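A Fortnight on the Floor with the Heder

November 20, 2025
By the author of Bruvside
5 min read

I paid $3521 for the thing, so you may adjust everything I say about it accordingly. A man who has spent that much on an arm he doesn't strictly need will find virtues in the shipping foam.
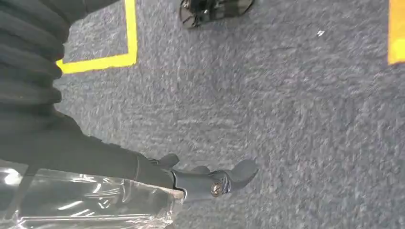
The Heder is sold by Prundlow as a "floor-level handling kit", and the emphasis falls heavily on kit. You get an arm, a hand, a controller the size of a lunchbox, a bag of fasteners sorted by somebody having a bad day, and a manual of 202 pages. Two of those pages concern assembly. The rest are warnings, a glossary, and a surprisingly heartfelt chapter on cable strain.

I ordered it in April, from the Lockyer warehouse, on the promise of quick dispatch. I'll spare you the correspondence. It came in spring, which is a season that also exists in other hemispheres, and I suspect the confusion started there.

Setup took me a weekend. The arm itself goes together fine, and I'll give Prundlow credit for bolts that go in the holes intended for them, a courtesy the flat-pack industry could study. The software is another matter. It wanted an account, then a licence key, then a second account for the licence key, and then it wanted to update itself, which took longer than the bolts.

The job I'd set for it was modest: pick things up off carpet. Socks, pens, the odd biscuit. Every demo I've watched has an arm working over a nice white bench with nice square blocks, and I don't live on a nice white bench. Carpet has give in it. It grabs at things. A pen lying in low pile is a rotten target, and a sock is worse, having no real opinion about where its edges are.

Marking out a work zone with yellow tape is the manual's idea (page 31) and a good one. It gives you something to line up against when you've bumped everything with your knee and have to start the calibration again. I've bumped it with my knee a lot. Buy decent tape. Mine has been down for two weeks and the cheap roll I tried first was curling by lunch.

Now, the hand. I like the hand. The fingers are stubby little things apart from the big flat one, and the flat one does most of the honest labour, getting down along the pile and scooping while the others turn up to take the credit. Socks it manages nearly every time. Pens, about as well as my uncle at a barbecue with tongs. Coins, forget it. I spent an evening on a 20-cent piece and in the end I picked it up myself and put it in the jar.

It's quieter than I'd feared. There's a whirr on the way down and a bit of a groan on the way back, much like me. The dog left the room on day one and has since returned on her own terms.

Complaints, then. The power lead is too short for any room designed by a human being. The emergency stop works beautifully but sits on the back of the controller, where you will find it by feel or not at all. And the "starter library" of grasps is padded something shocking: 1146 of them, according to the box, and as far as I can tell most are the same pinch at slightly different angles. I use four.

Support answered my one email in a day and a half, politely, with a link to the page I'd been asking about.

Would I buy it again? At full price, no. At the price they were quietly charging for refurbished units last month, probably, and I'm cross I didn't know about those. If you want to learn how grasping works on a surface that fights back, it's a decent teacher and it hasn't broken. If you want the socks picked up, I have a teenager I could hire out at a very competitive rate, though the response time is worse.

Next up is the soft fingertip set, if Lockyer can find it. I've been told it's on its way, and I've started on chapter nine while I wait.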